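Visit report: Nesstead fruit store and grading hall, 24 April 2022

The tour was led by Etelka Gulyás, who manages storage at the site. The main hall has 14 sealed chambers, each holding 200 bins. Oxygen is lowered in stages after loading and carbon dioxide is scrubbed overnight. Chamber doors stay shut until a whole lot is sold, as a part-emptied chamber costs nearly as much to run as a full one.

Grading is done in the next bay. Bruised fruit goes to juice and the remainder is packed by diameter, with 70 mm as the dividing size.

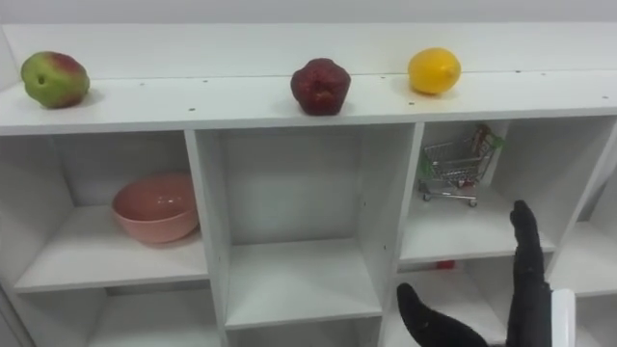 Three fruits on a white shelving unit, the lemon at the right.

Citrus is kept apart from apples at Nesstead on account of ethylene. Questions from the group dealt mostly with power use. The older compressors are to be replaced in June, and a 30 kW unit will serve the four smallest chambers.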